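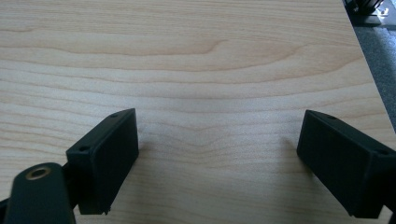

## Week 3 notes: laying one place

Bring your own notes on Wednesday, because I talk fast once the forks come out! We're in room 11 again, and we're only doing a single setting for now. (The full Hedberg banquet layout has 155 covers, and we'll get there, I promise.)

I like to start with the mat. Line it up with the far edge of the table, then step back and check it from the guest's side. If it's striped, the stripes do half the measuring for you. Plate goes in the middle. Then the flatware: knife on one side, fork on the other, which side depends on whose chair you're thinking about. Put yourself in that chair first.
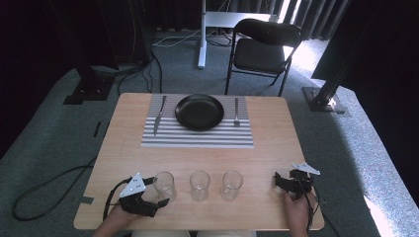 Glasses are where everybody rushes. Park them on the near half of the table while you finish the mat, then bring them over one by one. Nuwan Saha, who taught me at Cassim, made me redo mine until I stopped knocking the knife, so I come in from the corner now and go slowly.

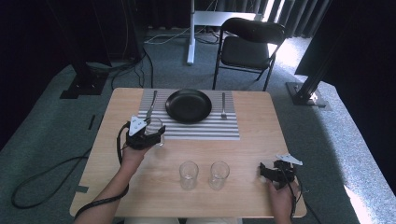
*Fig. 2. A glass held just above the corner of the mat, two standing near the front edge.*

Straighten the knife and fork last. I used to fuss with them early on and then bump everything anyway.
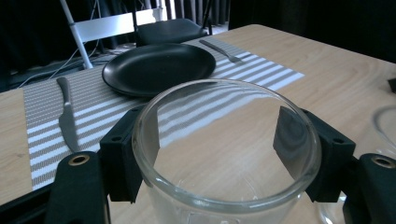 Check each rim against the light before you let go of it, and look down inside as well. A smudge you missed at the sink shows up fast near a window.

For next time: read the Plullamel handout as far as napkins, and sketch a setting for a left-handed guest.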